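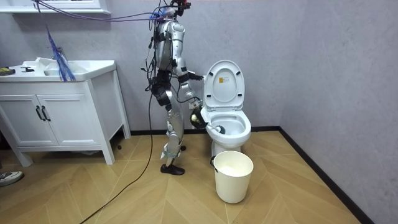
Figure 7. Toilet brushing task, lid touched or held by one gripper, brush in the other.

7.2 Recording a demonstration by remote control

Read section 7.1 before you start. The Clendley operator station must be connected and both arms must have passed the joint check.

1. Clear the route between the start position and the work area. Leave fixed items such as a wastebasket in place if they will be there during normal operation.

2. Raise the lid and seat by hand. Lid opening is recorded as a separate task.

3. Walk the robot to the start position and set the stance to HOLD. Both feet must be flat on the floor.

4. Check the cables at the head and hip. Leave enough slack for the torso to turn 14 degrees to either side.

CAUTION: Do not stand on or step over the hip cable while the arms are powered.

5. Put the brush in the gripper, bristles down, and close to grip level 2. Keep your fingers off the handle collar.

6. Press RECORD on the station. Wait for the tone.

7. Bring the free gripper to the side of the raised lid. Use light contact only – the lid hinge will not carry the weight of the arm.

8. Lower the brush into the bowl and work along the inner surface. Move at a steady speed. Sudden wrist turns are stored as part of the motion and will be played back.

9. Lift the brush clear of the rim, hold it still until the counter stops, then press END.

10. Enter a result code. If the brush slipped or the lid moved, enter R and repeat from step 3.

NOTE: Record 14 accepted runs before sending the set to Barnik for training. Change the start position slightly between runs, but keep the same brush.

NOTE: If the stance alarm sounds, release both hand controllers. The arms stop where they are – the second person supports the robot at the hips before power is removed.

Section revised September by Asabe Bako. For stance alarm settings, see 7.4.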